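## 4. Evaluation of the Skoline Two-Arm Kit

### 4.1 Product and scope

Skoline is sold by Plinemau as a packaged software and calibration kit for two-arm tabletop work. The package contains a grasp planner, an arm scheduler, a calibration routine and a set of block tasks meant for acceptance testing. The vendor quotes a setup time of one working day. We tested release 140 as shipped, with default gains and no retraining, because the buyers we surveyed in April said they would run it that way.

The kit was judged on three points: grasp success on small rigid blocks, time lost when both arms share a work area, and the effort needed to recover from a failed grasp. Long-term wear was left out. Price is treated in Section 6.

### 4.2 Task setup

All trials took place on a round wooden table. The block set includes pink and light blue pieces, and the task list assigns each piece to one arm before the trial starts. An approach begins with the gripper open (Figure 3a). The planner selects a grasp axis from the wrist view, then checks it against the head view (Figure 3b) before the fingers close.
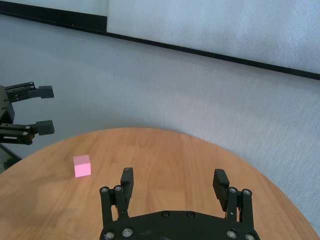
The scheduler treats the space above the table as a set of cells, each of which can be reserved by one arm at a time. When both arms request the same cell, the arm with the shorter remaining path goes first and the other holds its position. The rule can be changed in the configuration file, but Plinemau advises against it and the manual gives no guidance on safe values.

We ran 488 trials in total. A trial was counted as a success if the assigned block was lifted clear of the table and held until the release command. Chia-jung Tse scored the trials from the logs and the recorded views, without access to the planner's own confidence values.

### 4.3 Results

With the default settings, 86 percent of trials succeeded. Most failures occurred at finger closure, when a block turned slightly and the planner accepted the grasp anyway. The success rate fell to 69 percent in the subset where the second arm was already holding a block near the target. We attribute the drop to occlusion in the head view: the planner loses one face of the target and falls back on its last estimate.
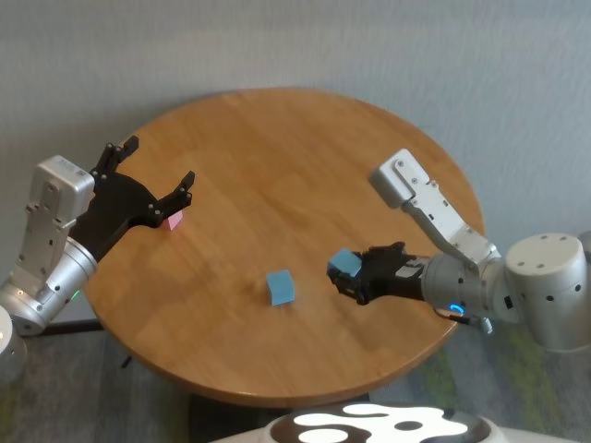 The Sinaga scheduler, tested earlier on the same task list, avoids this fallback by asking for a new wrist view before closure. It is slower per cycle but needed fewer manual resets. Skoline has a similar option, named "recheck", which is off by default. It is described in a single line of the manual.

Recovery was the weakest part of the kit. After a failed grasp the arm returns to its home pose and the whole task is replanned, including steps already finished by the other arm. The Nutemside task scripts, which Plinemau offers as a paid add-on, are said to remove this step. They were not supplied for review, so the recovery scores in Table 2 apply to the base package only.

**Figure 3.** Views used by the planner: (a) wrist view; (b) head view.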